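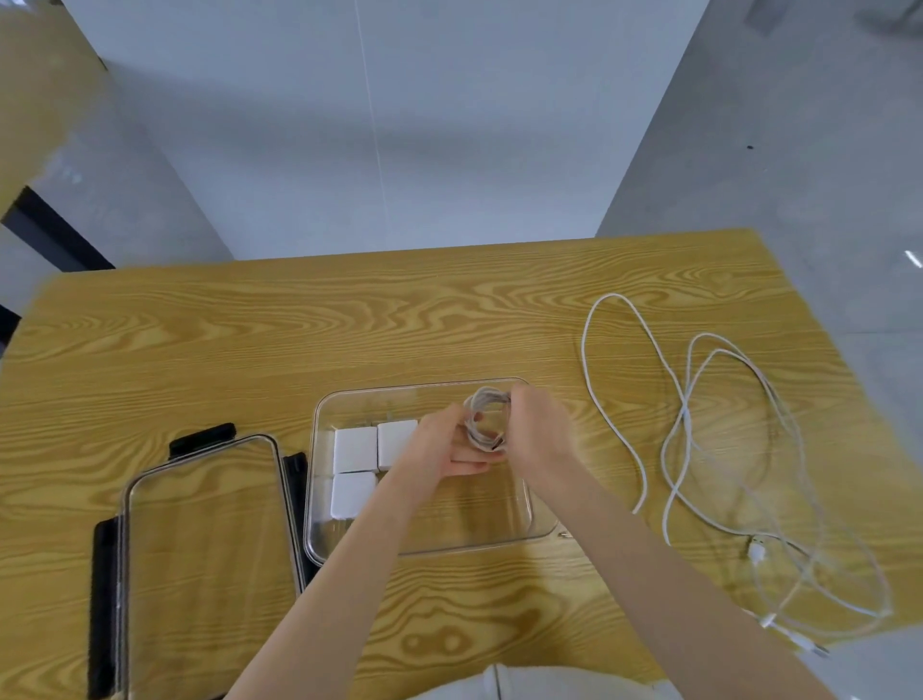
**Figure 1.** Coiled white cable held over a clear plastic tray containing white charging adapters.

## 4. Does sorting the drawer change what people buy?

The claim that tidy households buy less is repeated so often in the home-organising literature that few authors now bother to support it. Halliday's early study is the usual source. He asked people who had sorted their small electrical items (Figure 1 shows the sort of storage meant) whether they expected to buy fewer spare cables and chargers in future. Most said yes. This tells us what people expect of themselves on the afternoon they have finished a dull job, and very little about what they do in a shop several months later.

Our own data come from the Tindell household survey, which collected 1,586 usable replies. The questions on storage were answered well. The questions on purchases were not: many people left them blank, and others gave figures that could not be squared with the receipts they had agreed to send us. We kept the receipts and set the remembered figures aside, a choice that Essien has criticised and that we still think was right.

On the receipts alone, households that kept cables and chargers in one known place bought slightly fewer replacements than households that did not. The gap shrinks once the age of the main earner is taken into account, and it shrinks again when homes with teenagers are treated separately. What is left could easily be chance. It could also reflect the plain fact that people who like order differ from people who don't in plenty of ways we never asked about – income in hand, spare time, how long they have lived at the same address.

Shehata and El Sherbiny report a stronger effect from their trial in Drernel, where 23 homes were given storage trays and visited again after 15 weeks. We find this hard to accept as it stands. There was no comparison group, and the visits were announced beforehand. A household that knows someone is coming to look at its drawers will probably look at them first. The authors mention this in a footnote and then carry on as though it had been dealt with.

None of this shows that sorting is useless. Several of those who replied said they lost less time hunting for things, and we have no reason to doubt them. But saved time and avoided purchases are separate outcomes, and the second has been borrowed to sell the first. The Skeltum guidance for councils, which promises lower household waste from better storage, rests on two studies, both of them discussed above. Section 5 turns to the waste figures themselves, where the gaps in the record are wider still.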